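Service Robotics, Unit 6: Chores
Handout, April 26, 2026

Where we left off: factory arms repeat one motion on one part in a known place. A kitchen offers none of that. Mugs differ in size and handle, and somebody always leaves a spoon in the wrong spot.

Terms for this unit
Grasp: closing the fingers on an item so it can be lifted.
Bimanual task: a job shared by two arms.
Reset: putting everything back before the next try.

Can machines clear a table yet? Slowly, and with help. In the Lutbridge exercise we give each pair of arms 40 tries at sorting dishes and small items. Log every try, including the ones you stop by hand. A dropped mug counts as a failure even if the arm picks it up again.

Reading for next time: Varnolano course pack, the section on thin and flat objects. Bring one question on why cards are harder to pick up than cups.

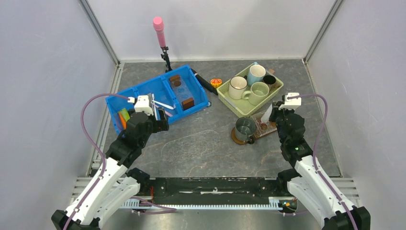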